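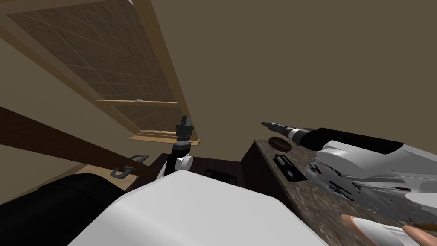 NESPORT, April 2019 - If you have ever tried to teach a two-armed robot to do something useful in a kitchen, you will know how much of the week goes into picking things up off the floor and putting them back where they were. Drurnar, a small software firm with offices above the old post office in Nesport, thinks it can give people a good part of that week back, and this month it opened up its practice-room service, called Mira, to anyone who wants to sign up.

Mira is a set of simulated rooms that you reach through an ordinary web browser. You choose a room, choose a robot, and either drive the arms yourself with a pair of hand controllers or hand things over to whatever program you have been working on. Every session is saved from several viewpoints, including ones that sit right behind the grippers, so you can go back later and see what the robot would have seen as it reached.

"We started with one counter and one cup, and I was so proud of that cup," said Elmarie Le Roux, who founded the company and still answers a good many of the support emails herself. "Then the first people who tried it wanted to know where the clutter was. They were right, of course. Real counters have stuff all over them, so we went back and started making stuff."

The library now holds 268 household and workshop items, and Le Roux says more are added as customers ask for them. Rooms can be furnished from the library by hand, which is rather pleasant to do if you have an evening free, or filled automatically, with the items landing in a new arrangement each time. The walls and ceilings are kept very plain for the moment, while the woodwork, floors and countertops have had more attention.
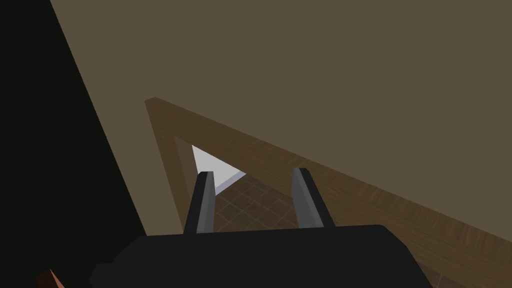 A gripper's-eye view in Mira, with the fingers open beside a wooden frame and dark floor tiles beyond.

We were given a login for a couple of weeks, along with a long and friendly welcome letter, and found it easy enough to get going. The setup page asks for the robot's reach and the height of its base, and there are ready-made settings if you would sooner skip all that. Our first room took a few minutes to load on an office laptop, and the ones after it were quicker. Driving two arms at once takes some getting used to - the natural thing is to watch one and forget the other - but there is a setting that holds one arm still while you work with the other, and we leaned on it quite a bit in the first days.

The viewpoints are the part we came to like best. From the robot's head you get a broad look at the room, with the robot's own body taking up a fair share of the view, just as it does on many real machines. That can be a nuisance when the thing you want is low down and close in. It is also good practice, and Drurnar has wisely left it alone, although you can add a free viewpoint anywhere in the room if you need to check on something.

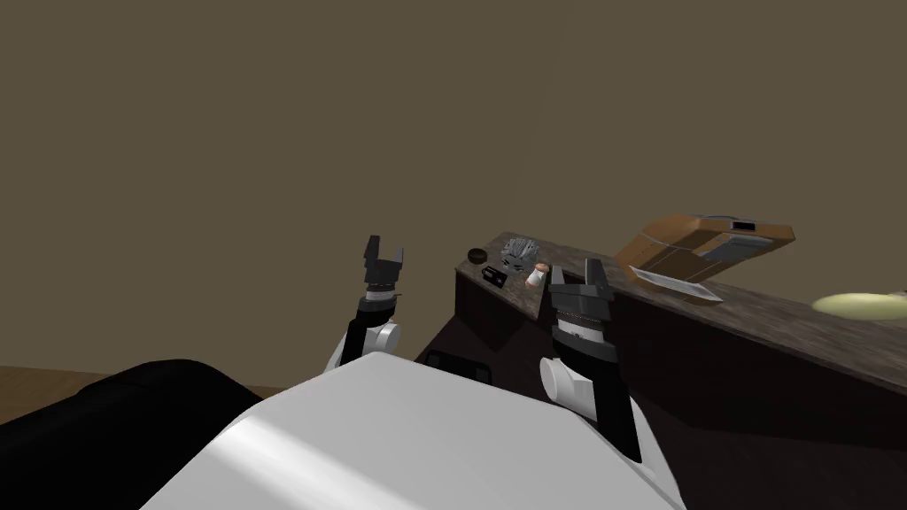
Where Mira is weaker is in soft things. Cloth tends to behave as if it had been starched, and a towel we tried to fold kept most of its shape however we went at it. Le Roux was very open about this when we called. A better way of handling fabric has been in the works for a while, she said, and it should be ready in November, with the update going out to all customers at no extra cost.

We also ran into a few drawing faults, mostly dark specks and stray lines across curved surfaces when the view was tilted steeply. They cleared when we reloaded the room. They did no harm to the saved arm positions, but anyone who means to train a vision program on the pictures will want to look through a batch before using them.

Riaan Masilela teaches an evening robotics class at a technical college outside Nesport, and his students have been using the service since the trial period last year. He has a single real arm to share among 20 of them, and before Mira came along the waiting list for it was a sore point.

"They come to the real arm much calmer now," he told us. "They have already dropped everything there is to drop. I do still make them finish every project on the real one, and I tell them so on the first night, so there are no long faces later."

Masilela had one complaint, about the gripper view. When a student lets an arm drift upward and away from the furniture, the picture shows little besides the gripper and a blank stretch of wall color, and beginners lose track of where they are. He would like a small map in the corner. Le Roux has passed the request along to Han, the company's lead developer, and says a first version is being tried out in the office.
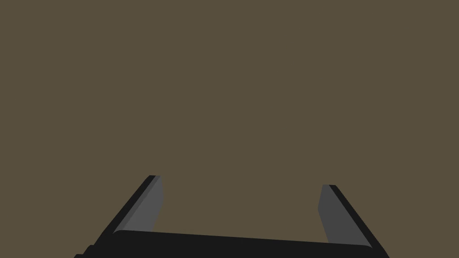

The gripper view with both fingers spread wide and only plain background ahead.

Mira costs $100 a month for a single seat, and schools can ask for a classroom rate, which is worked out according to the size of the group. New users get 7 days free, with every room open to them, and saved sessions can be downloaded at any time, even after a subscription ends. The hand controllers are sold separately, though a keyboard and mouse will do for a first look around, if you have a little patience.

Drurnar is also holding open evenings at its Nesport office through the spring, where visitors can try a room with one of the staff sitting alongside. Places are free and can be booked through the company's support desk. There is a steep flight of stairs up from the street, so do mention it when you book if that would be a difficulty, and they will set things up for you on the ground floor.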